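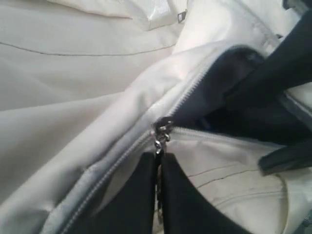
White fabric bag, zipper and slider.

How to Submit an Artifact for Evaluation

These instructions apply to authors whose papers have been accepted to the main track of the Trirnier Symposium on Geometric Computing. Artifact evaluation is optional. A paper's acceptance does not depend on it, and reviewers of the paper are not told whether an artifact was submitted.

An artifact may consist of software, a set of meshes or point clouds, scripts that produce the tables and figures in the paper, a machine-checked proof, or a combination of these. Authors of papers in the Varnum Workshop should use the shorter procedure in the workshop call, although the packaging steps below are the same.

Before You Begin

You will need:

The paper number assigned at acceptance
A Pritura account registered to the corresponding author
A copy of the camera-ready paper, or the latest draft if the final version is not yet complete
Written permission from any third party whose data is included in the package

Accounts created for paper review carry over to artifact submission. If you reviewed for the symposium but did not submit as corresponding author, ask the corresponding author to add you under Contributors. Do not open a second account.

Step 1. Decide Which Badge to Request

Three badges are available. The Available badge requires only that the artifact be deposited in a public archive with a permanent identifier. The Functional badge requires that evaluators be able to install and run the artifact on a small input supplied by the authors. The Reproduced badge requires that the main results of the paper be obtained again by the evaluators using the authors' materials.

Badges are requested separately on the submission form. An artifact that fails at one level may still be considered at a lower one if the lower badge was also requested. Evaluators will not add a badge on the authors' behalf.

Step 2. Prepare the Package

Place all files in a single top-level directory named with the paper number, for example trirnier-paper-992. Inside this directory there should be a README file, a LICENSE file, and a folder for each of the following that applies: source, data, scripts, expected-output.

The README must be plain text or PDF. It should state the operating system and compiler versions used by the authors, the amount of memory required, and the running time of each script on a named machine. Give the time for the complete set of experiments as well as the time for the small input. If a result depends on a random seed, state the seed.

Expected output should be included even where it duplicates a table in the paper. For meshes, supply the files themselves in OBJ or PLY format. Rendered views are welcome as a supplement but are not accepted in place of the geometry.

Remove the following before compressing the directory: version control history, editor settings, access tokens, absolute paths to home directories, and compiled files that can be rebuilt from source. 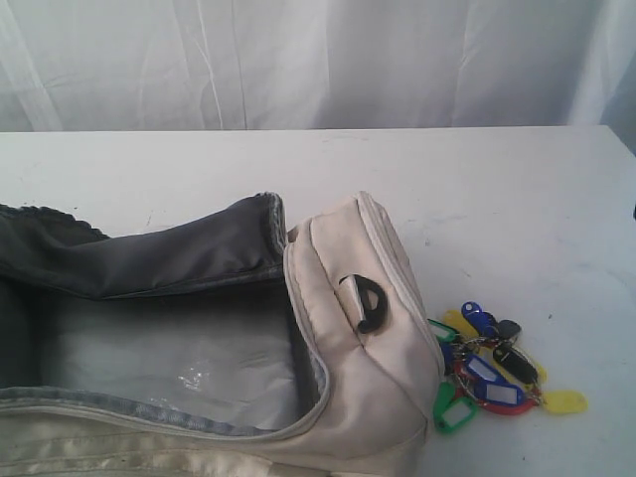

Open fabric bag with keys and colored key tags.

Step 3. Test on a Clean Machine

Ask a colleague who did not work on the paper to install the package from the README alone. The colleague should start from a newly created virtual machine or container and should not receive help by email or in person during the test. Record each point at which the instructions were unclear and revise the README accordingly.

Most artifacts returned to authors at the first check fail for one of these reasons:

A library is listed without its version number
A script downloads a file from an address that no longer works
The small input takes longer to run than the README states
A graphics card is required but is not mentioned

Where special hardware is required, describe it in the Hardware field of the form. Remote access to the authors' own hardware may be offered. In that case the login must be shared and anonymous, and connections must not be logged by name.

Step 4. Upload the Package

Sign in to Pritura and select Artifacts from the menu for your paper. Complete the form in the order shown. The Abstract field accepts plain text only, and mathematical notation should be written out in words where possible.

Packages up to 40 GB may be uploaded directly. Larger packages, up to 100 GB, should be deposited in the Somboon archive under the Restricted setting, with the deposit link pasted into the External Location field. Anything above that limit must be discussed with the artifact chairs in advance.

After the upload has finished, Pritura displays a checksum. Compare it with the checksum of your local file, then press Confirm. A package that has been uploaded but not confirmed remains a draft and is not sent to evaluators. The form closes at 5:00 p.m. Central European Time on the deadline listed in the call.

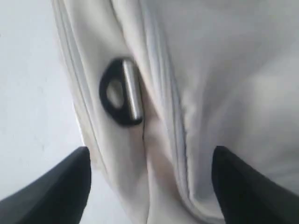 Step 5. Respond to the First Check

Each artifact is assigned to evaluators, who begin by confirming that the package opens and that the small input runs. Questions from this check are posted in the discussion area for the paper. Authors have 7 days to reply and may upload one corrected package during that period.

Keep replies short and limited to the question asked. Corrections to the README are expected at this stage. New experiments, new data, and changes to the method are not permitted. If a correction alters a number reported in the paper, notify the program chair, Signe Nordin, as well as the artifact chairs.

Discussion is anonymous on the evaluators' side. Authors should not attempt to identify evaluators through download records or server logs.

Step 6. Make the Final Deposit

When the decision is released, deposit the accepted version in a public archive that issues permanent identifiers. Somboon deposits can be changed from Restricted to Public without a new upload. A personal web page or a code hosting site does not meet this requirement on its own, although either may be linked from the deposit.

Enter the identifier in Pritura and add it to the camera-ready paper in the section titled Artifact Availability. Badges are placed on the first page by the publisher. Authors should leave the upper right corner of that page clear and should not insert the badge graphics themselves.

Withdrawing an Artifact

An artifact may be withdrawn at any time before the decision by selecting Withdraw on the artifact page. No record of the withdrawal appears in the proceedings.

Contacts

Questions about packaging and badges: Béla Kelemen and Magdolna Fodor, Artifact Evaluation Co-Chairs
Questions about Pritura accounts: Thijs Schouten, Submissions
Varnum Workshop artifacts: Gilmar Medeiros

Please include the paper number in the subject line of all messages.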